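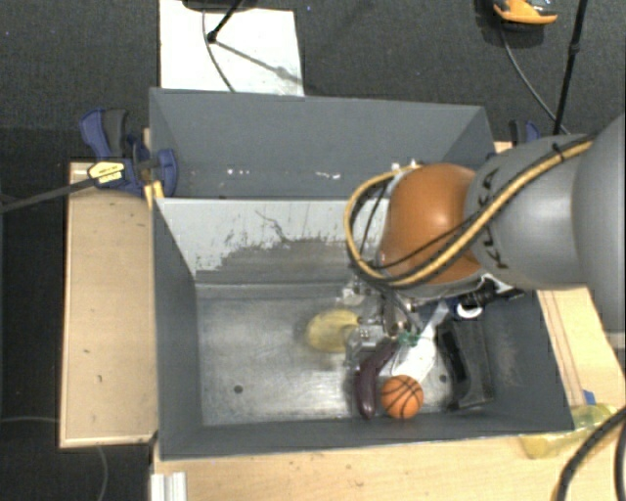

KUKA over the two-compartment bin, eggplant and toy basketball in the front half.

Lumoten
Jul 1, 2019
Thread on the bin picking planner, for the people who asked why the last release took so long. Mostly software. Long.

Setup: one arm, one bin, a divider down the middle. Task is to move objects from one compartment to the other, then back again. The planner and grasp scorer live in a repo called Kumness. The motion layer underneath is Pavside, which is older and crankier.

The loop is plain. Grab a depth image, crop to the compartment, sample grasp candidates, score them, throw out the ones we can't reach or can't reach safely, execute the best of what's left. If the list is empty, resample. If it's empty again, stop and log.

Until November the collision model treated the bin as five flat plates. The real walls are thick and they slope. Near the rim the plates were too generous, near the floor too strict. We lost good grasps at the bottom and allowed bad ones at the top.

Fix was to measure the bin properly and build it as a mesh, then a convex decomposition of that mesh. Each wall and the divider is its own piece. Checks got slower per query, but far fewer plans were refused at the last stage, so the whole cycle came out even.

The clamps holding the bin are in the collision scene now too. They stick up past the wall. For a long time they were covered by one big padded box, which also ate a good part of the airspace over the corner. Two smaller shapes each, no padding. Do this early if you're building something similar.

Next: the cable bundle. Yellow and black, loops out beside the orange joint and back up. A rigid model of the arm knows nothing about it. Pavside would happily rotate the wrist to a pose where the loop dragged over the divider.

We don't simulate the cable. Tried it in a branch, not worth the compute. What's in there is a capsule fixed to the link, sized to the loop at its widest, plus a soft cost on wrist rotation away from the home angle. Crude. It's held up.

The soft cost had a side effect. A two-finger grasp is symmetric, so every candidate has a twin at 180 degrees. We used to score one and ignore the other. Now both go through IK and the cheaper wrist angle wins. More reachable grasps for a three-line change.

Perception. Objects near a wall are the hard ones. The toy ball close to the front wall is a good test: depth on the wall bleeds into depth on the ball, and the segmenter wants to merge them. We now subtract the known bin mesh from the cloud before segmenting, with a 2 mm margin.

The margin matters. Too small and you get slivers of wall scored as thin graspable objects. Too big and flat items on the floor disappear. I'd like to make it depend on range and viewing angle. Currently it's a constant in a YAML file with a rude comment next to it.

Bare metal is the other problem. The floor is dull and scuffed but still throws reflections, and those come back as holes in the depth image. We used to fill holes by interpolation. That made small bumps, and the scorer liked the bumps.

Now holes stay holes. A candidate whose contact points fall on missing depth is dropped, and the region is marked unknown for the collision check. Conservative, and it does cost us some picks on shiny objects. Open to better ideas here.

Numbers, because someone will ask. Replayed 1,148 logged pick attempts through the old and new planner on the same depth images. The old one returned no plan on far too many. The new one returned no plan on 13, and I've gone through all of those by hand.

Most of the 13 were items flat against a wall where no finger clearance exists. A planner can't fix that. It needs a push first to move the thing out, and pushing is a separate branch called Hijazi. It isn't merged. Please don't build on it yet.

Caveat on the replay: it tells you a plan was found and was collision-free in the model. It says nothing about whether the object would have stayed in the gripper. Hardware results come later, when I trust the slip detection enough to label them automatically.

Tooling note. Every attempt writes a single log file with the depth image, the candidate list, the scores, the reject reason for each candidate and the config hash. The reject reasons paid for themselves in the first week. Before that we were guessing.

If you pull the new version, regenerate your bin mesh. The old plate config will still load and it will not warn you. I'll add the warning in the next patch.

Replies open for calibration questions. For cable routing, send me your joint limits first.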